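Button shop loses its last button

Skolline's only haberdashery has sold out of brown coat buttons for the first time since it opened, and the town is taking it as well as can be expected.

Hanna Wysocka, who runs the shop on Pacheco Street, blames a mending craze that began in August. Her evening class had 6 pupils then. It now has 80 on the waiting list, most of whom own a coat.

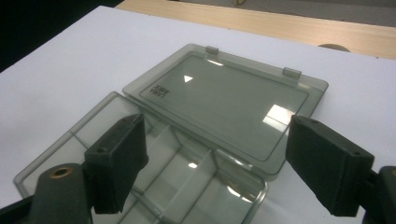
A fresh order of 862 buttons is promised within three weeks. Until then, customers are being offered navy, which Wysocka describes as "brown with ambition".

The dry cleaner next door has put up a sign saying it does not sell buttons either. Zips are unaffected.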